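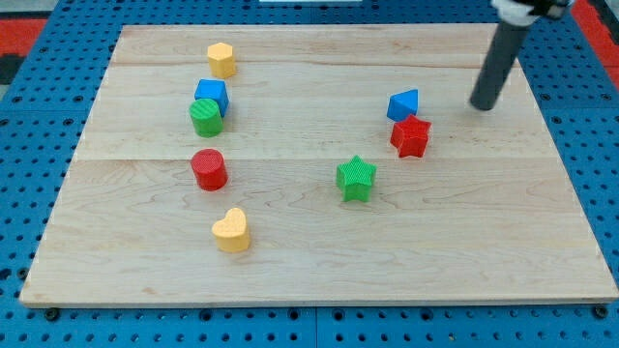
Joined board on the blue pegboard, toy blocks on top.

Notebook, glue bench, June

Morning. Continued with the hot hide glue. Last time I wrote that the joints from the Makris glue came out brittle and I blamed the glue. Now I am less sure. I think the pot was too hot and I was too slow, and these two mistakes look the same when the joint is broken open.

Prepared a new batch from the same bag. Two parts cold water to one part dry grains, by weight, left to stand for 6 hours in the glass jar with the lid on. The grains took all the water and became a soft jelly, no dry center when I cut through with a spoon. Smell is mild. The older bag from the Vasville shop smells much stronger, I will not use it for the pieces that go inside somebody's house.

Pot temperature. The dial on our pot is not to be trusted. I put the kitchen thermometer directly in the glue, not in the water bath, and waited until it stopped moving. With the dial on the mark we always use, the glue was at 143 F. I turned it down by a small amount and after a long wait it went to 133 F and stayed there. I made a pencil line on the dial at this place. Please do not erase it. If somebody needs a hotter pot for another work, turn it back to the pencil line afterwards.

At 143 the glue runs off the brush like thin soup and a skin forms on the top quickly. I had to add water two times, and each time I did not know how much I was really replacing. At 133 the skin is slower and the glue leaves the brush in a short string, then in drops. The old shop manual says this is the correct look. It does not give a picture, so I am judging from the words only.

Joints made before lunch: edge to edge, pine to pine, and edge to edge, beech to beech. All edges freshly planed. Half of the pieces I warmed near the heater before gluing, the other half I took directly from the rack. Rubbed joints, no clamps. The warmed ones grabbed nicely, after a few strokes I could feel the board stop under my hand. The cold ones also grabbed, but too early, and on one beech pair I could not bring the edges level any more. I left it as it is, with a step that one can feel with the fingernail. It is a useful bad sample, so I wrote COLD on the back.

After lunch. Cleaned the squeeze-out when it was like rubber. It comes away with a dull chisel in one long piece, very satisfying. Where I used a wet rag (only on one pine joint, to compare) there is now a pale smear next to the seam, and the grain has come up. I expect it will show under the oil. Rag method is worse, in my opinion, at least on pine.

Question from the Flistport side, received by mail: can they use the Dasa liquid glue for the long seams, and keep the hot glue only for the short ones? My answer for now is that I do not know. The liquid glue gives more time, that part is clear. But their bottle was opened in winter and has been standing in an unheated store — I would first put a drop on a piece of glass and see if it dries hard. If it stays sticky, throw it away. I wrote this to them and asked to keep the piece of glass for me.

Small things:
The good brush is losing hairs. I tied it again with thread but it will not last.
Jar lids must be washed before the glue dries on them. Today I needed the pliers.
The jelly that was left is in the refrigerator, bottom shelf, labeled. It is not food.
We are low on paper towels.

To do next. Leave all joints flat overnight with stickers between, window closed. Break half of them over the edge of the bench and look whether the wood tears or the glue line opens. Write down for each one if it was warmed or not, before breaking and not after, last time I mixed up the pieces and the result was worth nothing. Keep the other half for the damp cupboard.

Pot switched off and unplugged at 5:40 pm. Water bath emptied.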